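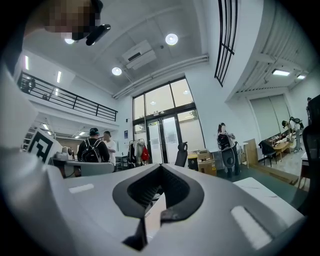
Home Essays Workshop Notes About Subscribe

Your Hands Already Know, So Let Them Talk

by Mariama Dramani
16 comments 30 shares

I have an argument going with my friend Ayman Salem, and I've decided to have it in public where he can't interrupt me. Ayman thinks the right way to teach a robot a chore is to sit at a desk and drive the robot. Remote control, headset, a pair of joysticks or a puppet arm, the whole setup. I think the right way, most of the time, is to pick up a pair of hand-held grippers and just do the chore yourself, with the grippers where your fingers would be.

I should say I've done both, and I'm not especially good at either. I spent most of February learning to drive an arm at Pilteck, where Arsalan Minhas was very patient with me. The job was folding a dish towel. I can fold a dish towel in my sleep! But put me behind a control stick and I turned into somebody wearing oven mitts under water. I'd reach, stop, look at the screen, wonder which way "left" was, reach again. On my best afternoon I got 15 folds saved, and Arsalan threw out 8 of them (fairly, I've seen them).

Now, what does a robot learn from those folds? It learns the fold, sure. It also learns my stopping and my wondering. All that dithering goes into the recording right along with the good part, and the machine has no way of knowing that I only paused there to scratch my nose. That's my main complaint about driving. You think you're teaching towels and half of what you're teaching is how a nervous person handles a joystick.

With the grippers I quit thinking about the controls in no time. You squeeze, the jaws close. You turn your wrist, they turn. If you bump the table you feel it in your arm, and you ease off the way you would with a fork or a pair of pliers. I can't tell you how much I'd missed that bump. Driving the arm, I found out I'd hit the table when Arsalan winced.

Sitting down to it feels a bit like sitting down to sew. Elbows in, head over the work, both hands close together in front of you, the printed square markers riding along on top. You do get a crick in the neck after a while – I'd put a higher table on my wish list – but it's the ordinary kind you get from peeling potatoes.
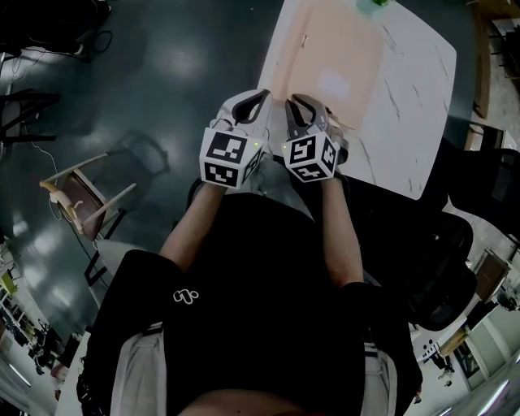
Where Ayman has a point

He'd want me to say that a person holding grippers can cheat without meaning to. I lean my whole body. I twist my shoulder into shapes that no arm bolted to a bench is ever going to manage, and I do it fast. When you drive the real robot, every move you record is a move the robot made, so there's no arguing later over whether it can. He brings this up a lot, usually with his mouth full.

And okay, yes. For some jobs I'd go his way. Anything near the edge of what the arm can reach, or anything heavy, I'd want the real machine doing it while I'm learning what it can't do. Dzifa Osei, who taught me the grippers, makes new people watch the arm work for a morning before they record anything, and I think that fixes a good deal of it. You start moving a little more like the thing you're teaching. You stop flinging your elbows.

Who gets to teach

What I really care about, though, is who ends up in the chair. If teaching a robot takes weeks of stick practice, then the people who teach robots will be the people who are good with sticks. My aunt has pressed shirts for a living for 30 years. She isn't going to learn a controller, and why should she? Give her two grippers and a shirt and she'd be grumbling about the collar inside of ten minutes, and that grumbling is worth more to me than any clean recording I ever made.

Ayman says you could pay my aunt to advise the driver. I say have you met my aunt.

Anyway, he's invited to write his side and I'll put it up here when he does. He's been promising since before the towels.

16 comments 30 shares
Older: Why I Label My Own Mistakes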